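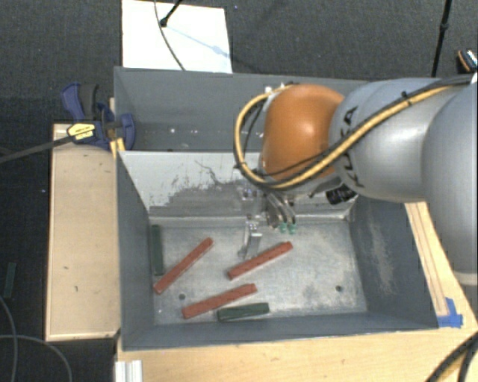 Kyriaki Bakalis asked at the November meeting whether a bar that leaves the bin and lands somewhere else on the way should count as a failed pick or get a label of its own. The club settled on its own label, and that is why this release has a "dropped" column that the first one lacked.

Parside Bin Picking, student club data, release 2

Updated Mar 6, 2023
Maintained by Antigoni Margaritis

What this is

Logs and stills from the Parside robotics club's bin picking project. The task is to move colored bars from one metal bin to the one next to it with a KUKA arm. Members wrote the pick planner, called Tudau, as their project for the year. The release holds 109 runs. Each run begins with 5 bars in the near bin, red and dark green mixed, and ends when the bin is clear or after 10 attempts.

Files

runs.csv: one row per attempt
stills/: one still per attempt, named by run and attempt number
planner/: the Tudau settings used for each run
notes.txt: what members wrote down at the table

Columns in runs.csv

run, attempt, bar_color, target_x, target_y, angle, result

Result is one of picked, missed, dropped or stopped. "Stopped" means a person pressed the stop button. Positions are in millimeters from the near left corner of the bin floor. Angle is in degrees.

Known problems

The bin floor is bare metal and throws reflections. Tudau sometimes takes one for the end of a bar, mostly with the green ones.
Bars lying close to a wall are missed more often than the others.
In the early runs the angle was logged in radians. Antigoni converted them, but the stills folder has the old values in its index.
Bars outside the bins are not labeled, even when they show in a still.

Use

Free for classes and clubs. Please name the Parside club if you publish anything with it. Ríos, the scoring script, is kept in a separate folder and needs Python 3.

To do

Relabel the runs where both readers disagreed on "missed" and "dropped"
Fix the stills index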